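Section 3: Leveling and Settling Your Ulis Table

You have now attached four legs to one top, and the bag of screws has one left over. It is a spare. Put it somewhere you will remember, then forget where that was, as is customary.
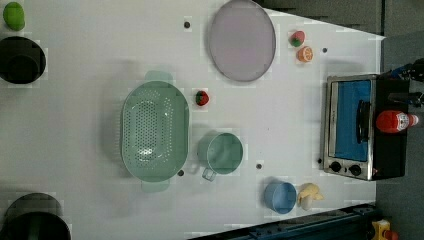 Words: Pandon Manuals Desk
Last revised November 26, 2025

This section covers the leveling feet, the crossbar and the first week of ownership. You will need the hex key from bag 487, a spirit level and a floor. If the hex key has already gone missing, any 3 mm key will do the job and will probably be nicer to hold.

Before you start

Put the table where it is going to live. Leveling it in the hallway and then moving it to the kitchen is a popular choice, and it means doing this section twice.

CAUTION: Do not drag the table by one end. Lift it with a second person, ideally one who has agreed to this in advance.

Setting the feet

1. Screw all four feet in as far as they go. Finger-tight is enough. The feet are plastic inside and will not be impressed by your wrench.

2. Lay the level along the long side of the top. Find the low end and unscrew the two feet there, one full turn each, until the bubble sits between the lines.

3. Turn the level and repeat along the short side. This will slightly undo what you achieved in step 2. Go back and forth until both readings are good or you have stopped minding.

4. Press down on each corner in turn. If one corner dips, the foot under it needs another half turn. If every corner dips, see "Soft floors" below.

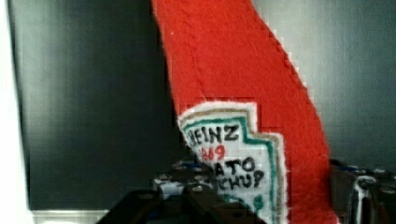
5. Tighten the lock nuts upward against the legs. Hold the foot still with your other hand while you do it, or the foot will turn along with the nut and you'll be back at step 2.

6. Fit the crossbar between the rear legs with the Pandon name facing out. It works equally well facing in, but our marketing department has feelings about it.

NOTE: Tables bought with the Prokopenko leg set have no lock nuts. Skip step 5 and enjoy the time saved.

Checking without a level

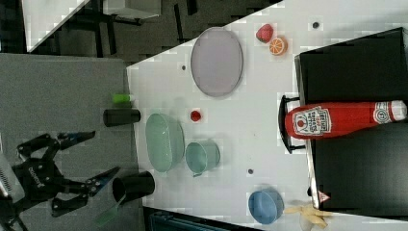
The Ulis has no bubble built into the top, a feature we considered and then priced. If you don't own a level, household objects can stand in for one, provided they are round and you don't love them. Use a cup on its side, like either of the black ones lying near the edge of the white table. Set yours down in the middle, let go, and see whether it has travel plans. Try it again with the cup turned a quarter of the way round. A cup that tapers will want to curve, so watch which way it drifts overall and ignore the flourish.

Soft floors

On carpet or cork, the feet sink for several days. Level the table now, use it as normal, and check again after a week. Owners of deep carpet can order Lustance floor discs, listed on page 197 of the parts catalog between the drawer stops and something we no longer make.

CAUTION: The top is rated for 132 pounds, evenly spread. A person standing on it to change a light bulb is not evenly spread.

If the table still rocks after the second check, loosen all the leg bolts, let the frame settle under its own weight, and retighten them in a diagonal order. Then go on to Section 4, Drawers.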